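Posting some notes on the arm project at work, mostly for people who run small commissary kitchens and keep asking me about it. I do shift planning at Kubiak. We prep trays for a string of lunch counters, and most of the labor is moving things from one surface to another.

Starting point: 522 trays on a normal day, 16 people on the prep floor, two shifts. A tray gets filled at the counter, goes into cold storage, comes out again, gets checked, goes on a cart. The filling needs judgment. The carrying mostly doesn't.

Everything gets tried in simulation before it gets near our floor. The software is Serneo, the integrator is Tritgate. The sim kitchen is a generic home kitchen with cabinets and a backsplash, nothing like our room, but the motions carry over better than I expected. 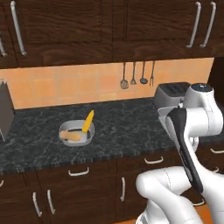

First thing we had to do was write down the job. We had no written procedure for putting a tray away. Wojciech Grabowska has run the cold side for years and it took him and me most of an afternoon to get it on paper. Draft one had 7 steps. His version had a lot more in the margins.

Example from the margins: if an item stands up past the rim, lay it down before the tray moves. People do that without thinking. For the arm it's a separate task with its own grasp, its own check and its own way to fail.

Second thing: fridge doors. A person opens one with a hip or an elbow. The arm needs the door fully open and a clear path to the shelf, so door time went up in the early runs. Our compressors would not like that. We now batch the trays, six per opening.

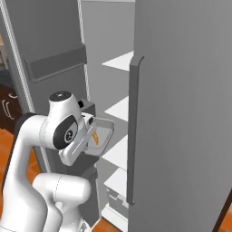
Shelf spacing matters more than reach. If the gap is tight, the wrist has to stay nearly level on the way in and the cycle slows down. We're pulling one shelf out of each unit at the Trosia site and accepting the lost capacity.

On jobs, which is the question I get most. Two cold-side positions change. Neither goes away. One becomes what the paperwork calls a cell attendant — clears faults, resets, signs the temperature log. The other moves to filling, where we've been short since March.

The attendant role pays one grade higher. It is also more boring for long stretches, then not boring at all. Two people tried it during the dry runs. One asked to go back to the counter and did. I'd plan for that when you write the posting.

Camera views: ask for all of them, including the close-up ones. The overview is fine for management. The close view is where you find out whether the software knows what it's reaching for. Bread is harder than it sounds, because the rolls vary and the grip that holds one will dent the next.

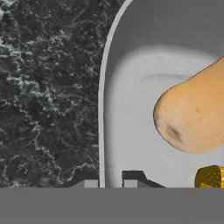

Wojciech now reviews the failed runs with me at 6 every morning before the line starts. He sorts them into "would have dropped it," "would have squashed it" and "just slow." The vendor had its own fault codes. Ours are the ones people use on the floor.

What it hasn't changed: cleaning. All of the wipe-down is still done by hand, and there's one more machine to wipe down. Add that to your hours before you calculate any savings. It wasn't in the first quote we got.

Next step is one arm, one fridge, second shift only. I'll post cycle times when I have enough of them to be worth reading.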